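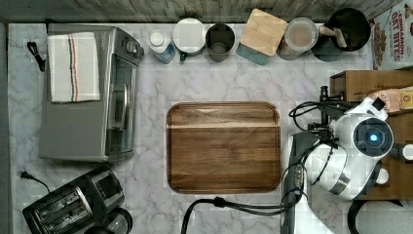 Kanville Adult Education Center
Interview: The Head of Evening Programs on Home Cooking Classes for New Residents
Published 2020-07-14

The evening kitchen course at the Kanville Adult Education Center began as a language class. Its students, most of them recently settled in the city, had asked for lessons built on everyday tasks, and cooking was the subject they raised most often. The course is now offered in partnership with Skiltura, the regional training provider, and enrolls up to 200 adults a year.

The center's head of evening programs, who has overseen the course since its first term, spoke with the newsletter about how it is taught and what is planned for the coming year.

"We found that students who were silent over a grammar sheet would speak at length about rice," the head said. "They disagreed with one another, and they needed English to do it. That gave us the outline of the course."

Each term runs for 13 weeks. Early sessions cover the words found in recipes and on food labels, together with weights and measures. The head noted that cups and ounces cause more difficulty than any other topic, including verb tenses.

"A student who has cooked for a family for thirty years does not measure flour with a cup," the head said. "We do not ask anyone to change how they cook. We ask them to be able to read the package."

Later sessions turn to shopping, food storage and writing. Every student prepares 2 recipes in English, one from home and one learned in the United States, and presents both to the class. The written recipes are kept at the center. A selection of 46 was printed last December in a booklet that may be borrowed from the Tramby branch library.

Asked about the booklet, the head spoke mainly of the editing. Instructors corrected spelling but left most of the wording as the students had written it. "One recipe says to cook the onions until they are tired," the head said. "An instructor wanted to change that. I asked her to leave it alone."

The center suspended classes in person this spring. Lessons continued by telephone and, for those with a reliable connection, by video. Attendance fell at first and then recovered in the morning groups — the evening groups have been slower to return. The head attributed the difference to work schedules and to the number of children at home.

"Some students now call in from their own kitchens while dinner is on the stove," the head said. "I would like to keep a telephone group even after the building reopens."

A grant from the Mahasneh Fund will pay for textbooks and for one additional instructor. Registration for the fall term is open to all adult residents of Kanville, and no previous study of English is required. Forms are available by mail from the center's main office.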